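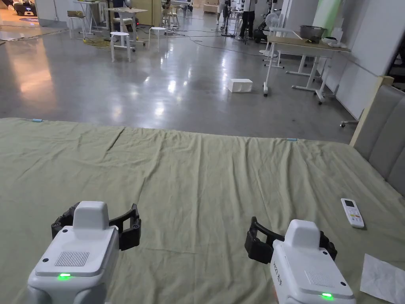
Das olivgrüne Laken, hinten mit den hellblauen Klammern

Das Laken
Von Theda Dreßler, November

Eduard konnte kein Bett machen, ohne dabei an seine Tante in Staltby zu denken, die jede Falte mit der flachen Hand hinausstrich, bis zur Tür, wie sie sagte. Er zupfte also am olivgrünen Stoff, legte die Fernbedienung beiseite, zupfte weiter, und die Falten wanderten gemütlich mit. »Ach, lass sie doch«, rief Dirk, »die wollen auch irgendwo schlafen!« Da setzte Eduard sich mitten hinein und lachte.

Weitere Geschichten
Teuber macht Licht
Zwei Kissen für Florêncio
Der Koffer aus Prornlow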